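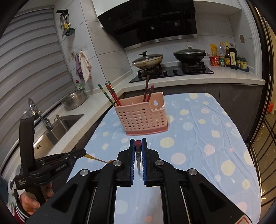 A kitchen table in a light-blue cloth patterned with pastel circles and tiny stars.

The Table That Stays Laid
Apr 20, 2023

The kitchen table was for many years the least regarded piece of furniture in the British home. Families ate at it, paid bills at it and piled the post on it, while money was spent on sofas. A study of household habits carried out by the Novton Institute of Domestic Life suggests that its standing has changed.

The Institute put questions to 790 households in Titville and the villages to its north. Most reported that the table is now used for work or school tasks on at least four days of the week. Thirty-eight households had removed it altogether, usually to make space for a counter, and more than half of those said they would like it back.

Euan Semple, who directed the study, believes that the covering matters more than is commonly supposed. "A cloth tells people that they may sit down," he said. "Bare wood is treated as a worktop, and things are left on it."

Sales appear to bear him out. Hirose, the Titville draper, sold 3236 table coverings last year, the highest number in its records. Plain linen remains the choice for formal meals. For daily use, customers prefer printed cloths in pale colours, with stars, spots and fruit among the patterns most often requested. Wipe-clean cloths are favoured in homes with children under ten.

The Institute advises buyers to measure the table with its leaves extended and to allow a drop of 20 centimetres on each side. Cotton should be washed once before it is cut or hemmed. Stains from tea and beetroot should be soaked in cold water on the same day.

A second stage of the study, covering 1000 households, will begin in October. It will consider where members of a family choose to sit, and whether they keep the same places when guests are present.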